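Greltano bin kit, week one

Got the Greltano bin picking kit going on the KUKA. Two sticks in the bin to start with, nothing fancy.
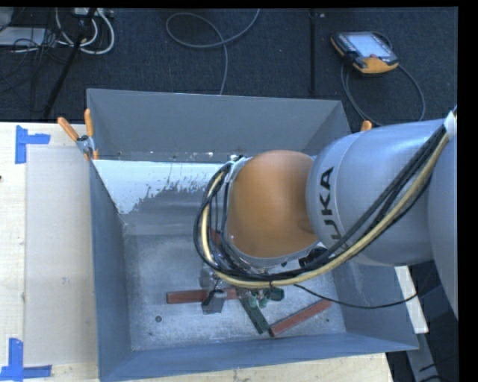
What you get for the money

2,939 for the kit, arm not included. Gripper, bracket, cables, one year of software. Zamfir wanted 1,000 more for support so I passed. Setup guide says 30 minutes. Took me most of a evening, mainly the software licence page timing out.

Gripes: cable routing. You're on your own there. Manual has 8 pages on safety and one paragraph on cables. Clamp the bin down, seriously.

Sandska version is cheaper but no flat-part mode. Will try thinner stuff next, then decide if I keep it. Return window closes in November so theres time.

8 comments
30 shares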